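Mamgate Community Hall – Kitchen and Main Room Safety Checklist, with Comments
Last updated: August 9, 2024

Walked through by Genalyn Manalo and Igor Kaczorowski. Thank you to everyone who tidied up after the July supper, it made our evening a good deal easier! Items are marked OK, FIX or WATCH, and I have let myself ramble a bit where I thought a plain mark wouldn't tell you enough.

1. Front doors open fully from inside – OK
Both leaves swing freely. The left one still squeaks, and Igor has promised it some oil.

2. Exit sign over side door – FIX
Lit, but dim on one half. Évan Pons has the spare tubes in his garage and will bring one over.

3. Walkways clear – WATCH
Clear on the night, though the folding chairs do like to creep out toward the side door when a big group has been in. Please stack them along the long wall, no more than 8 to a stack. Taller than that and they lean, and I have had one come down on my foot, so I speak with feeling.

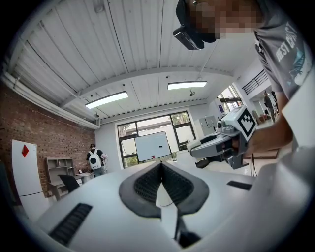
4. Extension cords – FIX
The brown cord behind the piano has a split near the plug and I have taken it away. If you were fond of it, I'm sorry. There are two good ones on the hook in the closet, and they should go back there at the end of the night.

5. Fire extinguishers – OK
Main room and kitchen both in the green, pins in, tags signed. The kitchen one had a dish towel hung over it again. It's a lovely handy spot for a towel, I know, but please use the oven rail.

6. Kitchen range and hood – WATCH
Burners all light on the first try. The hood filter is greasy and wants a soak in hot water and plenty of soap. Bernadette Sabatier did it last time and says 30 minutes is enough if you don't let the water go cold.

7. Refrigerator – OK
Cold, clean, and the door seal holds. I did throw out a jar of something with no label on it.
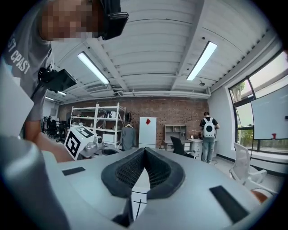

8. First aid box – FIX
Low on the small bandages, and the burn gel is past its date. There were 23 bandages on the list in spring and only 17 now, which is fine, that's what they're for – but do write it down on the card inside the lid when you take one.

9. Restroom floors – OK
Dry, mats flat. The new mat is a big improvement on the old curly one.

10. Back steps – FIX
Handrail is loose at the bottom bracket. It holds if you lean on it gently and wobbles if you lean on it properly. Thibault Besson is coming with longer screws, and until then please send older guests around by the front.

11. Keys and phone list – WATCH
List by the door still has the old number for the plumber. I've crossed it out in pen and will print a fresh one.

Anything I missed, leave a note in the blue folder.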